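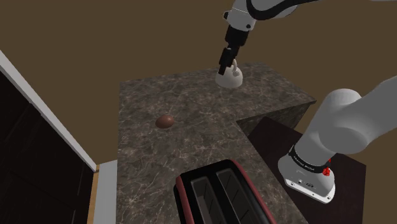 1/ OK so I finally finished my rewatch of Pedness, the regional quiz show I was obsessed with as a kid, and I have thoughts. Lots of them. Mute me now if you need to!

2/ First off, it is SO slow. The host, Magdalini Tzanetos, spends the first four minutes of every episode just chatting with the contestants about their drive in. One guy talks about a detour near Endico and she asks follow-up questions. I loved every second.

3/ The top prize was $1495. Not 1500. I remember my dad yelling at the TV about the missing five bucks every single week.

4/ If you went out in the first round you got $31 and a tote bag. My aunt still has the tote bag (she lost on a question about rivers and we don't bring it up at Thanksgiving).

5/ I've had a few people ask which episodes to start with, so this is my list, in no order except how fast I thought of them:

- The December special where the buzzers die and everybody has to ring little hand bells. Magdalini can't keep a straight face and by the end the audience is gone too.

- The one where Hidayah Simanjuntak runs the entire board in the speed round. She gets 90 seconds and you can hear the crowd figure out what's happening. I got goosebumps again at my age!!
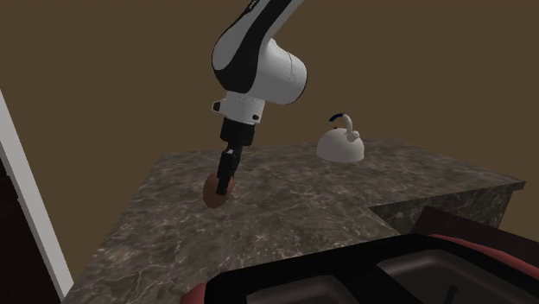 - The Clument vs. Subramaniam town final. Two teams of school librarians, dead tied, and the tiebreaker is about cheese. I won't spoil it.

6/ They made 247 episodes, and I only have the ones my mom taped, so there are big holes. A bunch of hers cut off right before the final question because she needed the tape for her soaps. I'm still a little mad, Mom.

7/ Also the theme song! It's basically one guy on a keyboard going for it. I've been humming it since breakfast and my kids have asked me to stop twice.

8/ If anybody out there has the second season on tape, even bad copies, please message me. I'll pay for shipping and I will mail them back, promise.

9/ Oh, and somebody asked about the spin-off with the puppets. Yes, I remember it. No, I'm not watching it again.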